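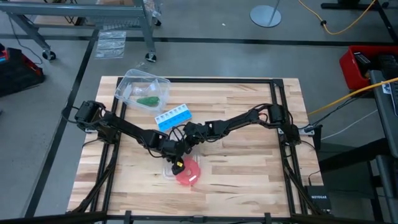

Butcher-block top in light strips, with tan, cream and brown grain.

Brollow Worktop Oil
Clear, satin to light gloss. Order code 2330.
Sizes: 200 ml bottle, 1000 ml tin

Brollow is the oil we reach for whenever a wooden table or worktop comes through the door looking thirsty, and we've been hooked on it ever since Angus Whitelaw brought a dented sample tin back from the Draditz works and rubbed it into the lid of his lunchbox. It's a blend of plant oils with a little hard wax, made thin enough to sink into tight grain. You wipe it on, wait, wipe it off and then stand there admiring the stripes in your wood!

It brings out the colour beautifully. Beech goes a shade warmer, oak turns honey-ish, and strip-built tops really come alive, with every piece taking the oil a bit differently from its neighbour. If you like a top that looks all one colour you may be happier with a tinted oil (see Draditz Even Tone), but we love the patchwork.

What it suits
Kitchen worktops, dining tables, benches, desks, shelves, window boards and chopping blocks. Hardwoods and softwoods both take it well. Pine drinks the first coat at an alarming speed, so have more oil to hand than you think you'll want. It won't go into varnish or paint, so those need to come off first, right back to bare wood. Keep it for indoor use.

Before you start
Sand with the grain and finish on a fine paper. Hoover the dust out of the corners and the joins, then go over everything with a dry cloth. Old water rings should be sanded away now – oil makes them show up more, and Jonalyn Tagle on our workshop bench has the black-ringed coffee table to prove it.

Putting it on
Shake well. Pour a small puddle in the middle of the top and spread it out with a lint-free cloth or a white pad, working along the grain. Leave it for 30 minutes, then wipe off everything that hasn't soaked in. Take your time over the wiping! Oil left sitting on the surface goes tacky and picks up every crumb in the house. Leave overnight and do the same again. Two coats will do for a desk, three for a kitchen, and a fourth around the sink if you can face it.

Do the underside too, at least once. It's dull work on your back with a head torch, but a top oiled on both faces is much less likely to cup.

Used cloths can heat up and catch fire on their own. Soak them in water and lay them flat outdoors to dry before they go in the bin.

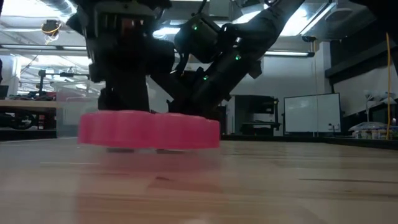

Light wood with a slight gloss, picking up a soft pink reflection.

How shiny does it get?
This is what we're asked most. With two coats you get a soft satin. A third, buffed hard with a dry cotton cloth once the oil has gone off, gives a gentle gloss that throws back a bit of colour from whatever you stand on it. It will never look like lacquer, and we're rather glad of that. If yours has come up shinier than you wanted, a light rub with a grey pad knocks it back.

Looking after it
Wipe with a damp cloth and a drop of washing-up liquid, then dry. Skip the bleach sprays and scouring pads. Use a mat under hot pans. When water stops beading and starts to leave dull marks, wash the top, let it dry fully and put on one thin fresh coat. There's no need to strip anything, and you can do just the worn patch by the kettle if the rest is fine.

Which size?
The 200 ml bottle is right for a chopping block, a stool or a yearly top-up. For a new worktop or a big table, go straight for the 1000 ml tin. Softwood and very dry old boards may want a second one. The lid reseals well if you clean the rim before pressing it down, and an opened tin is best kept somewhere cool and away from frost.

Goes well with
Draditz White Pads, fine, pack
Plakham cotton buffing cloths
Plakham Wood Soap, for the weekly wipe
Draditz Even Tone, if you want some tint under the clear coats

New since August
The tin now has a wider neck (hooray!) and the drip collar has gone. The oil inside is the same. Any old-style tins still on the shelf will be sent out first until 1st September, so don't worry if yours has the collar.

Questions from customers

Can I use it over Danish oil?
Usually, yes, if the old coat is well worn and you've given it a light sanding. Try a hidden corner first.

Does it smell?
A bit, like linseed and a fresh pencil. Open a window while you work and it'll fade over a few days.

Can I put it on a floor?
Please don't. It's too soft for shoes. Ask us for the floor grade and we'll talk you through it.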